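Wednesday, conveyor cell

Moved to the cup task today. Project is still filed under Skekum, though the folder names now say Vindby, so look in both. Plan is 357 episodes for this task, which would bring the whole set to 1125.

An episode starts with the cup on the belt and ends with the cup in the pink tray, or with the operator calling it off. Keep the called-off ones. Mark them as failed and leave them where they are – last month somebody deleted theirs and the numbering never recovered.

Vary where the cup starts. The first batch had it near the middle almost every time and the policy learned to reach for the middle.

Belt, trays and bench, from the head, side and wrist cameras:

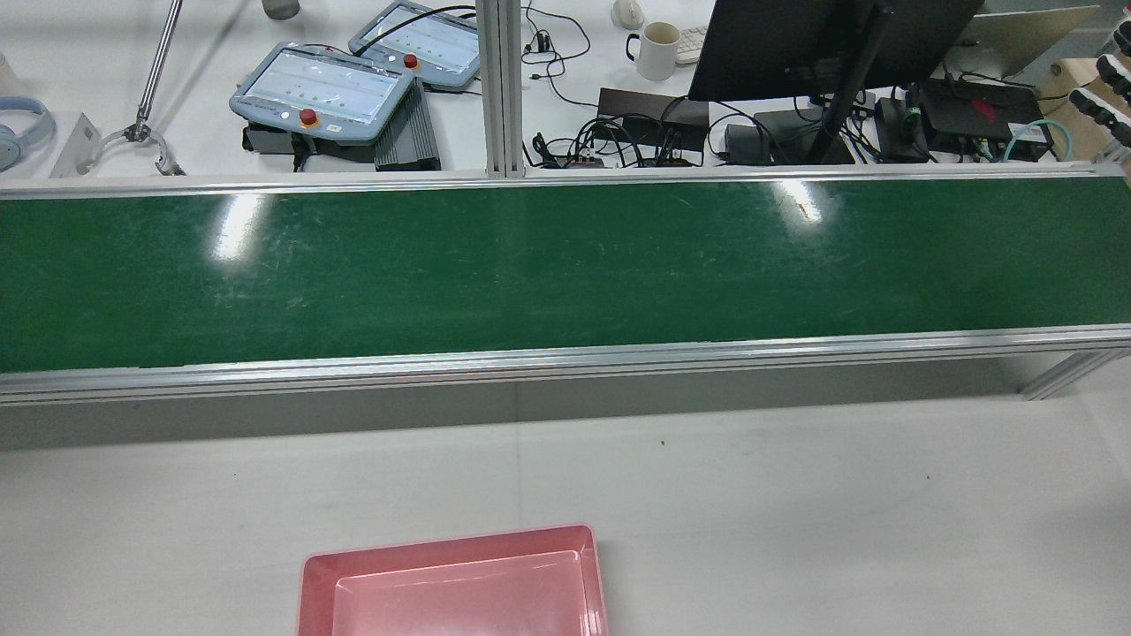
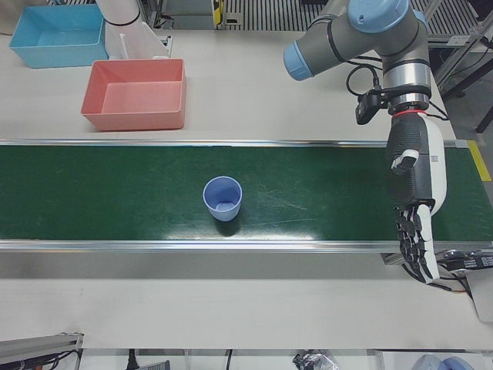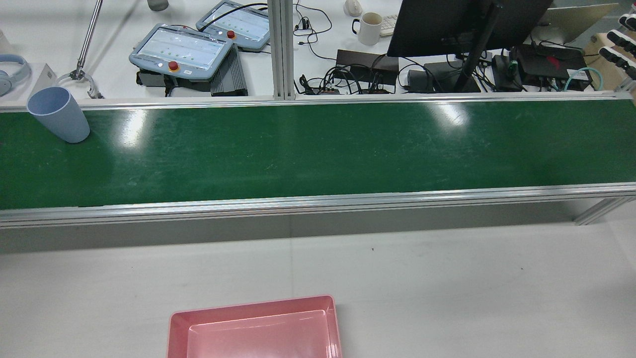
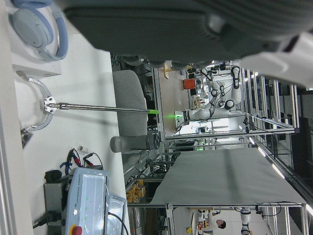
Clock drift between the streams was 3 frames by lunch. Restarting the recorder fixed it, so restart every hour until there's a proper fix. Disk is filling faster than planned as well. The Ramalho drive has room, the other one doesn't.

Tomorrow: lower the exposure one step and redo the first 6 episodes. Ask whether Resta want the raw streams or only the trimmed ones.

Comments

Is the trim done before or after the failed flag gets written? Mine came through with no flag.

After. Pull the new script and run it again.

We had the same drift on the other cell. Turning off the preview window helped a bit.

Please put the exposure value in here once it's set.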